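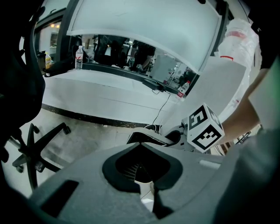 Our house rules for hand-held gripper work at Orkport are finally up on the wall, and I could not be happier with how they came out! Iveta Halás wrote the first draft in June, all 24 lines of it, and the rest of us have been poking at it ever since. Rule one is about the marker cubes. Keep both printed faces clean, and keep your forearm behind the cube whenever you can. Drinks stay up on the counter ledge, caps on, well away from the grippers. If a cable loops down the front of a counter, take the long way past it.

The next part is floor work, and it has its own page in the Niller binder. Look where your feet are before you reach, then reach slowly. We ask for 30 seconds of standing still before the first move – it feels like forever and it makes the start of every session so much easier to read later. Maureen Hartley teaches this bit and she is wonderful at it.

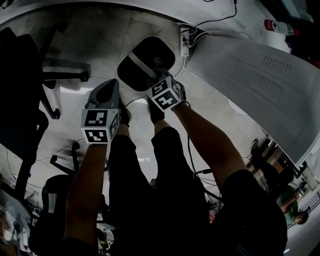
Two hands, two grippers and a black cushion on the floor. Feet planted, chairs off to the side.

Handing over between people gets more lines in the rules than anything else. The person holding the gripper says "mine" until the other person has a full grip and says "got it." We stole that from a climbing gym and I love it.

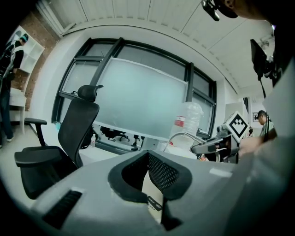 The same goes for talking. Anyone can call a stop, including visitors, and you don't have to say why until later. We log every stop on the Buline sheet with a time and one plain sentence. Please write "bumped chair" and skip the essay. The sheet holds 50 lines, and when it's full it goes in the folder by the door. 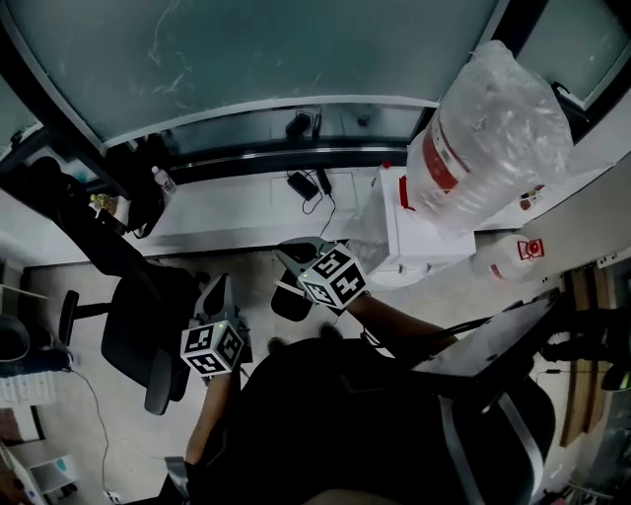 Chairs are the one rule we still argue over. Sarmiento's old list said every chair had to leave the area, but in a small room they just end up in the hallway. Ours says an arm's length on both sides, checked with your arms out before you pick anything up. Comments are welcome until the next printing, and Iveta reads all of them.

Posted September 19, 2024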